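第4章　扉と敷居　住まいの境目を考える

住まいについて学ぶとき、多くの人は最初に部屋の広さを調べます。しかし、毎日の暮らしの中で人がよく触れるものは、壁よりも扉です。この章では、部屋と部屋のあいだにある境目を取り上げます。前の章で学んだ「動線」という言葉を、もう一度思い出してください。

扉には大きく分けて、開き戸と引き戸があります。開き戸は、蝶番を軸にして回ります。そのため、扉が動く範囲には家具を置くことができません。引き戸は横に動くので、この範囲を必要としませんが、扉を引き込むための壁が必要です。どちらが良いかは、部屋の使い方によって変わります。

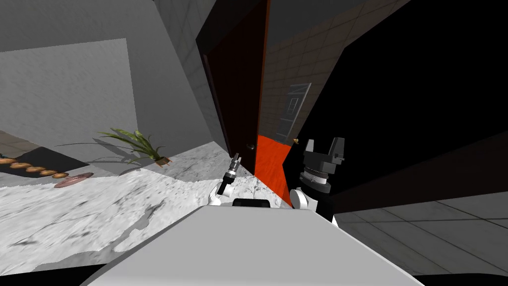
図4-1　開いた状態の開き戸

開き戸の向きを決めるときは、三つの点を確かめます。第一に、開いた扉が照明のスイッチを隠さないこと。第二に、となりの扉とぶつからないこと。第三に、中で人が倒れた場合にも外から開けられることです。とくに便所のような狭い部屋では、第三の点が大切になります。

次に、敷居について述べます。敷居は、引き戸のすべる溝を持つ床の部材ですが、同時に、内と外を分けるしるしでもあります。日本語の「敷居が高い」という言い方は、もともと、相手に不義理をして、その家に行きにくいという意味でした。建物の部材の名前が、人と人との関係を表す言葉になったのです。私はこの表現を初めて習ったとき、本当に高い敷居のことだと思っていました。

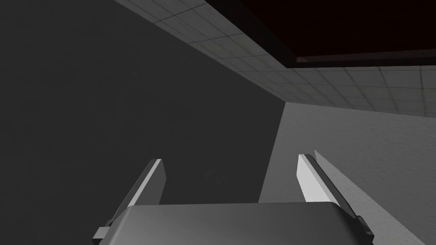 オルティスウッドにて　2022年8月1日

この町で私が調べた住宅は、全部で38戸です。そのうち21戸では、居間と廊下のあいだの扉が居間の側へ開くようになっていました。残りの家には、廊下の側へ開くものと、扉のないものがありました。住む人に理由をたずねると、「前からこうだった」という答えが多く、設計のときの考えは、あまり伝わっていないようでした。

4.1節では、まず自分の家の扉を調べる方法を説明します。用意するものは、巻き尺と方眼紙と鉛筆です。扉の幅を測り、開く向きを弧の線で平面図にかき入れてください。扉を取り外した跡があれば、それも記録します。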